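Chapter 6
Household Waste and the Sorting of Materials

Learning aims

By the end of this chapter you should be able to:
explain the difference between reuse, recycling, composting and disposal;
name the main groups of material found in household waste;
describe how mixed recyclables are separated at a sorting plant;
discuss why some everyday objects are difficult to recycle;
plan and carry out a simple waste survey.

Key terms: waste stream, contamination, residual waste, recovery, sorting plant, bale, kerbside collection

6.1 Introduction

Every household produces waste. Some of it is left over from the preparation of food, some of it arrives as packaging, and some of it consists of goods that have worn out or are no longer wanted. Until fairly recently most of this material left the home in a single bin and was buried or burned. In many districts it is now divided into two or more separate collections, and residents are asked to decide, several times a day, which container is the right one for the object in their hand.

This chapter follows waste from the kitchen to the sorting plant. It draws throughout on the district of Hoslow, a market town with a mixture of terraced housing, flats and outlying farms. Hoslow began its present system of kerbside collection in May, after a trial in the neighbourhood of Lis, and the records of that trial are used in the exercises at the end of the chapter.

The word "waste" needs some care. An object becomes waste when its holder throws it away, or intends to do so. It does not follow that the object has lost all its value. A glass jar with a sound lid may be used again for many years. A newspaper may be turned into egg boxes. The same object may be waste to one household and a useful material to a factory, and much of the work described in this chapter consists of moving materials from the first place to the second.

6.2 Durable and disposable goods

Goods used in the home may be divided broadly into those made to last and those made to be used once. Tableware offers a clear illustration. A stainless steel spoon requires a good deal of energy to produce, because ore must be mined, smelted, rolled and pressed. That energy is spent once only, and the spoon may then be washed and used daily for decades. At the end of its life the steel can be melted down and used again.

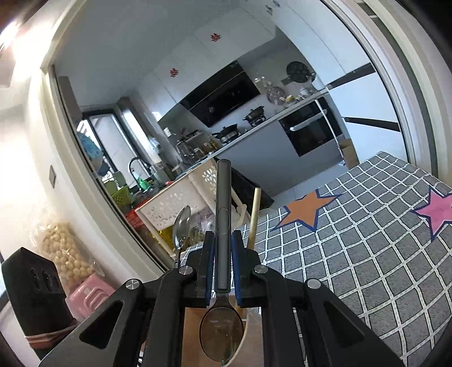 A disposable article usually requires less energy to make than a durable one, but the comparison should not end there. The fair question is how much energy and material are needed for each occasion of use. If a durable article is used 1000 times, the cost of making it is shared among all of those meals, although the hot water and detergent needed to wash it must be added to the total. If it is used twice and then lost, the disposable article may well have been the better choice. Students should therefore be cautious of any claim that one material is always preferable to another. The answer depends on how the article is used, how long it is kept and what becomes of it afterwards.

Three further points should be borne in mind when comparing goods of this kind. Transport adds to the energy used by both, and heavy articles cost more to move than light ones. Articles made from several materials joined together are harder to recover than articles made from one. Finally, the collection system matters: a material which can be recycled in principle will not be recycled in practice if no plant within reach will accept it.

6.3 The main groups of material

Household waste is commonly divided into the following groups.

Paper and card. This group includes newspapers, envelopes, cereal boxes and corrugated cardboard. The fibres can be pulped and formed into new sheets, but they become shorter each time and cannot be recycled without limit. Card that is soaked in oil or food is normally refused.

Plastics. Many different plastics are in common use, and they do not mix well when melted. Bottles and rigid containers are the forms most widely collected. Thin film and bags are often excluded, as they become wound around the moving parts of sorting machinery.

Metals. Steel and aluminium can be recycled repeatedly with little loss of quality. Steel is easily removed from a mixed load with a magnet.

Glass. Bottles and jars are crushed, sorted by colour and melted. Drinking glasses and oven dishes are made to a different recipe and should be kept apart.

Wood and garden material. Clean timber can be chipped for board or fuel. Very small wooden articles, such as sticks and skewers, are seldom recovered from a mixed collection, and most districts ask for them to be placed with residual waste or, where this is permitted, with food waste.

Food waste. Peelings, scraps and spoiled food can be composted or treated in closed tanks to produce gas.

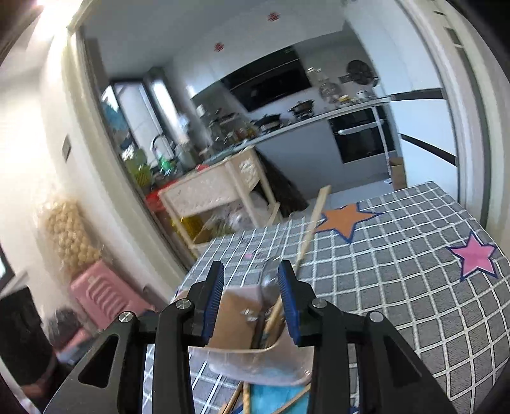
Figure 6.2 Plastic, card and wood: three materials which require separate treatment.

6.4 Contamination

Contamination occurs when the wrong material, or a dirty one, is placed in a collection. Its effects are often greater than residents suppose. A half-full bottle of cooking oil can spoil a large quantity of paper if it bursts in the collection vehicle. Food left in containers attracts insects and makes the work of sorting staff unpleasant. A load with too much contamination may be refused by the plant, in which case the entire load -- including the parts that were sorted correctly -- is sent for disposal.

In the Lis trial, 19 loads were inspected on arrival and 6 were refused. The most frequent causes were food residue and bagged recyclables which could not be opened safely on the line. The district responded with a printed guide delivered to each home, and with a change to the labels on the bins, which had previously carried text but no symbols.

Rinsing is helpful, but it need not be thorough. Water left over from washing up is sufficient for most containers. A kitchen table or worktop is a convenient place to sort, provided that it can be wiped down afterwards. Households which sort at the point of use generally make fewer mistakes than those which leave the task until collection day.
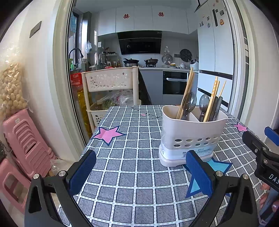 Flattening is a separate matter. Cardboard boxes should be flattened in order to save space. Advice on plastic bottles varies from one district to another, for some sorting machines recognise objects partly by their shape and may send a fully flattened bottle to the paper line.

6.5 The sorting plant

Mixed recyclables from Hoslow are taken to the Tralluvora plant, which is operated by Gonier and serves 17 districts. On arrival the material is tipped on to a covered floor and loaded on to a conveyor. Staff first remove large or dangerous items by hand. A rotating drum with holes of increasing size then separates small objects from large ones. Magnets lift out the steel, and a second device, which sets up electric currents in the metal, throws the aluminium clear. Optical sensors identify the plastics by the light they reflect, and jets of air direct each type into its own channel.

The separated materials are pressed into bales and sold. The price of a bale depends on its purity and on the state of the market, which may change considerably within a single year. Section 6.6 considers how these changes affect the decisions made by local authorities.

Before you continue

Write short answers to the following in your notebook.
Explain why a material may be recyclable in principle and yet not be recycled in your own district.
State which groups of household material can be recycled repeatedly with little loss of quality.
Describe the likely effect of placing a plastic bag on a sorting line.
Find out which materials are collected where you live, and compare the list with the groups in Section 6.3.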